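La Fundación Bridis abrirá en agosto la convocatoria de ayudas para talleres de cerámica, dotada con 300 euros por solicitante. En la edición anterior se recibieron 387 solicitudes. 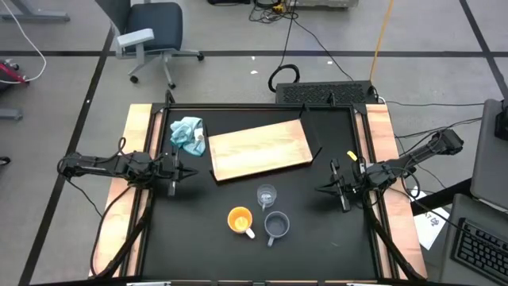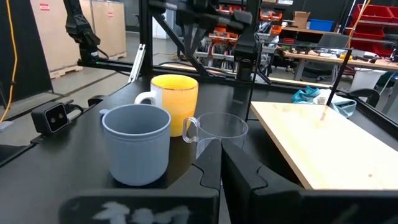
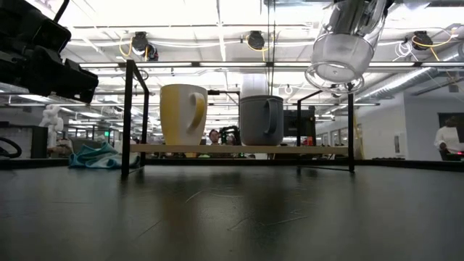
Podrán concurrir los talleres con sede en el municipio y un máximo de 32 empleados. La directora de la entidad, Vlasta Halás, informó de que se concederán 100 ayudas. Las bases pueden consultarse en la sede de la fundación, en horario de mañana.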